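Preparing and Setting Out a Fruit Plate for a Shared Table
Dining Services Household Guides, Brondthorpe Residential College
Issued 25/09/2018

Purpose of this guide

This guide is intended for residents and household staff who prepare the shared fruit plate in the common dining rooms. It covers the selection, washing, arrangement and upkeep of whole fruit served at room temperature. It does not cover cut fruit, fruit salad or cooked fruit, which are prepared in the main kitchen under separate instructions.

The guide replaces the single-page notice previously displayed in the Iltdale and Waveck houses. Readers who are familiar with that notice should note that the sections on storage and on the order of arrangement have been rewritten.

What you will need

One round plate with a raised rim. A plain white plate is preferred.
A clean table cloth, in a print or a solid color.
A colander large enough to hold the fruit in one layer.
Two clean dish towels.
A soft vegetable brush, kept for produce only.
A small bowl for stems, pits and peel.
Whole fruit in several sizes.
A few walnuts in the shell, if nuts are permitted in your house.

The raised rim matters more than the width of the plate. Round fruit will roll when the table is bumped, and a flat serving board offers nothing to stop it. Houses that have only flat boards may request a rimmed plate from the supply room.

Before you begin

Check the allergy list posted beside the serving hatch. If any resident of the house has a recorded nut allergy, leave walnuts off the plate entirely. A separate dish at the other end of the table is not an acceptable substitute, as shells leave crumbs and residents handle both dishes. Stone fruit allergies are also recorded on the list and should be treated in the same manner.

Wash your hands with soap for at least 20 seconds and dry them on a paper towel. The dish towels listed above are for the fruit.

Selecting the fruit

Begin with the largest fruit. Oranges are the usual choice in the colder months because they keep well outside the refrigerator and most residents will eat them. Choose oranges that feel heavy for their size, with skin that is firm and not spongy. A slight green tint near the stem end does not mean that an orange is unripe and is no cause to return it. Soft brown patches are, and so is any trace of white or blue mold. If one orange in a bag has mold, inspect each of the others before using them.

Next, select fruit of a middle size. Small mandarins, apricots, plums and small apples are all suitable. Look for smooth skins without splits. Plums should yield slightly when pressed near the stem. If they are hard, leave them in a paper bag on the counter overnight and check them the next day.

Finally, select the small items. Cherries should have their stems attached, as a cherry without its stem spoils sooner at the point where the stem was pulled. Walnuts should be whole, with no cracks or pinholes. Shake each one beside your ear; a loud rattle suggests that the kernel has dried out.

Bananas may be served, but they should be kept apart from the plate. They speed the ripening of the fruit around them and are easily bruised by heavier items. Houses that serve bananas generally place them in a basket on the sideboard.

Washing and drying

1. Remove all stickers. Any glue that remains can be rubbed away with a drop of cooking oil and then rinsed.

2. Rinse the firm fruit under cool running water. Use the vegetable brush on oranges and other citrus, even though the peel is not eaten, since residents peel with their hands and then touch the flesh.

3. Rinse soft fruit separately, in the colander, under a gentle flow. Do not soak cherries or plums. Soaking can split the skins.

4. Do not use soap, detergent or bleach on any fruit.

5. Spread the fruit on a dish towel and pat it dry with the second towel. Pay attention to the dimple around each stem, where water tends to collect.

6. Do not wash walnuts. Wipe the shells with a dry cloth.

Fruit that goes onto the plate damp will leave rings on the glaze and will soften where it touches its neighbors. Allow ten minutes of air drying if time permits.

Laying the cloth

Shake the cloth outdoors before use and check it for stains. Spread it so that it hangs evenly, then smooth it outward from the center with the flat of your hand. On a round table, the cloth should be turned until any straight pattern runs parallel to the serving hatch.

Printed cloths are welcome. Tharushi Gunawardena, who supervises the dining rooms at Waveck, recommends a pale or medium ground color, such as pink or light blue, because small spots of juice are noticed and treated sooner on a light cloth. Juice from cherries and plums should be blotted at once, then flushed from the back of the fabric with cold water. Hot water will set the stain.

Arranging the plate

Set the plate down before adding any fruit. A loaded plate should not be carried across the room.

1. Place the oranges first. Put two of them side by side against the rim at one edge, so that each steadies the other. If you are using a third, place it on the opposite side of the plate to balance the weight.

2. Add the middle-sized fruit in the spaces that remain. Vary the colors. A yellow fruit next to a dark red one is easier to see than two of the same shade.

3. Tuck the walnuts beside a round fruit near the rim, where they will act as a wedge.

4. Place cherries last, on top of nothing and beneath nothing. They should rest directly on the plate with their stems pointing toward the rim, so that they may be lifted without handling the rest.

5. Leave part of the plate uncovered. An open space allows residents to take one piece without disturbing the others, and it keeps the fruit in a single layer.
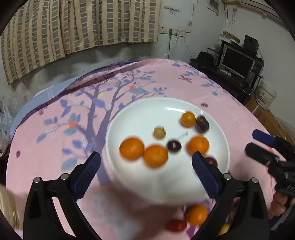 Fruit should not be stacked. The lower pieces bruise under the weight, and the damage is seldom found until the following day. When there is more fruit than the plate will hold, extra pieces may be set directly on a clean cloth beside it for the length of a meal. They should be returned to the kitchen afterward and rinsed again before they are next served.

A plate at the center of a large table is difficult for seated residents to reach. At tables seating more than eight, prepare two plates and place one toward each end.

Keeping the plate fresh

Inspect the plate each morning and again before the evening meal. Lift each piece and look at the underside. Remove anything that is soft, leaking or wrinkled. Walnuts are naturally wrinkled and need only be checked for cracks.

Cherries and other small soft fruit should not remain at room temperature for longer than 2 hours. Return them to the refrigerator in a shallow covered container lined with a paper towel. Oranges may stay on the plate for several days if the room is cool and the plate is out of direct sun. During January, when the heating is in constant use, move the plate away from radiators and check the citrus daily for drying.

Once a week, empty the plate completely. Wash it in hot soapy water, rinse it, and dry it before refilling. The cloth should be changed on the same day, or sooner if it is marked.

Common difficulties

The fruit rolls when the table is moved. There is probably too much of one size. Exchange one large piece for two smaller ones and place them in the gaps.

Residents take only the oranges. Sabina Uddin of the Iltdale house reports that less familiar fruit is taken more readily when it is placed on the side nearest the door. A small card giving its name is also helpful.

Small flies are seen near the plate. Remove all of the fruit, discard any that is split, and wash the remainder. Empty the peel bowl after every meal and do not leave it overnight.

The cherries have lost their shine. They may have been washed too early. Rinse only the quantity needed for the meal.

Supplies and further help

Requests for plates, cloths and brushes should be made in writing to Rezaul Dissanayake in the supply room, extension 508. Fresh fruit is ordered weekly through the Pramanik account, and house orders must reach the main kitchen by noon on the day before delivery. Questions concerning allergies should be addressed to Nyokabi Barasa before the plate is set out.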